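The Hard Part of a Plastic Tub Is the Lid

May 3, 2020

A margarine tub weighs very little, and its lid weighs less. The two are often molded from different grades of plastic, colored with different pigments and printed with different inks. Once they are thrown out they usually travel together, and that is where the trouble at the Narkness sorting plant begins.

Narkness takes mixed household containers from Ekelitz and 18 smaller towns along the river. The material arrives in compacted loads, is broken up in a drum, and drops onto a belt that runs at a fixed speed. Magnets pull out the steel. An eddy current separator throws the aluminum clear. What remains is plastic, with a share of paper that should have gone elsewhere.

Plastic is sorted by near-infrared light. Each item passes under a lamp, the reflected spectrum is compared with a stored library, and a row of air jets at the end of the belt fires or stays shut. The method works well on clean, pale bottles. It works poorly on black trays, whose carbon pigment absorbs most of the light, and on anything wrapped in a full-length sleeve, where the sensor reads the sleeve and misses the bottle under it.

Lids cause a different kind of error. A tub with its lid on presents one surface to the sensor, and whichever faces up decides the result. A loose lid is flat enough to slip through the screens with the broken glass and grit. In March the plant pulled 70 bales for inspection and opened each one by hand. Lids of the wrong polymer turned up in 21 of them.

A bale that fails is sold at a lower grade. The buyer in Akgate, which turns polypropylene into pellets for paint pails and crates, will accept a small amount of polyethylene in the mix. Past that limit the melt flows unevenly and the finished parts warp as they cool. Color matters too. Mixed reds, yellows and blues come out of the extruder as a dull gray-green, and the pellets have to be darkened further before anyone will buy them.

Two remedies are under discussion. The first is a second optical pass, using an Imai sorter set to handle flat items on a slower belt. Its test run covered 2,000 lids, fed singly. Mixed material is a harder problem, and the plant has not yet tried it at full load.

The second remedy lies with the packer. If tub and lid are made of the same polymer, it no longer matters which one the sensor reads. Several dairies that supply Ekelitz have made the change on their larger sizes. The smaller sizes still use the older lids, and the molds for those have years of service left in them.

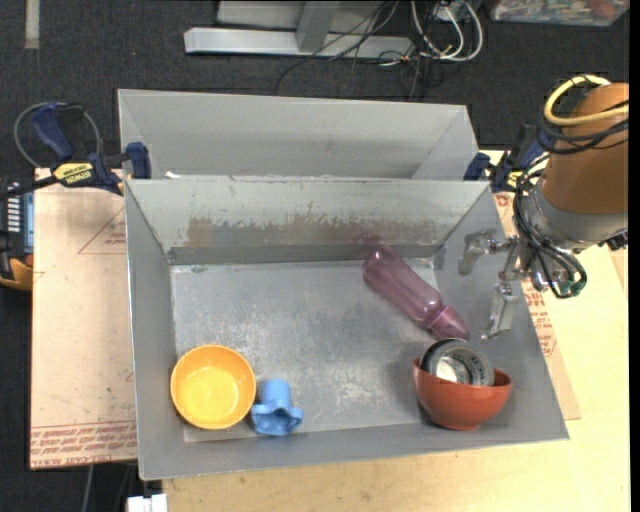 Until they are replaced, the plant asks households to take lids off, rinse both parts and put them in the same cart. Rinsing matters mainly for oily residue, which carries over into the wash water and shortens the life of the filters. Paper labels can stay on.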